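Teaching cloth folding: leader arms or hand guiding?

orest_k
So I've spent most of August trying to get our two-arm setup to fold T-shirts, and I want to hear how other people record their demos. I'm on leader arms at the moment – you move the small pair, the big pair copies. After 200 episodes I'm decent at it and the policy still isn't. It gets the first fold and then sort of paws at the sleeve.

ppratby
Hand guiding, every time. You feel the cloth through the arm. With leader arms you're guessing how hard you're pinching.

orest_k
But then your own hands are in all the camera views! The policy learns to look for a person who isn't there later. Wrist view first, then the head view, same green shirt:

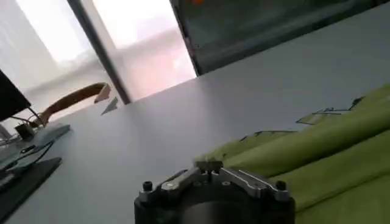
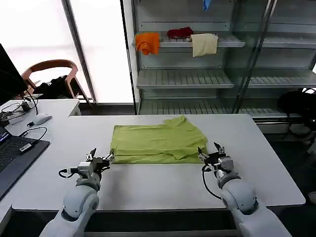

Keerthana S
I'd drop half your episodes before changing the method. Ours got better when we threw out every demo where the operator paused to think, and we only kept the ones under 17 seconds. Hesitation gets copied too.

ppratby
17 seconds for a shirt? I can't do that with my own hands, lol.

Keerthana S
One fold, not the whole shirt! We split the task up and record each fold separately.

orest_k
Huh, okay. I've been doing the whole thing in one go, crumpled to folded. Do you start each fold from a neat shirt or a messy one?

Keerthana S
Both, mostly messy. If it only ever sees neat starts it has no clue what to do when a sleeve slips.

illia_iv
I don't agree about cutting the slow ones. Some of my best episodes have a fumble and a recovery in them – keep those and trim the dead time.

orest_k
Fair. I'll sort through mine tonight and try nine new shirts before I touch the hardware. Will post numbers either way.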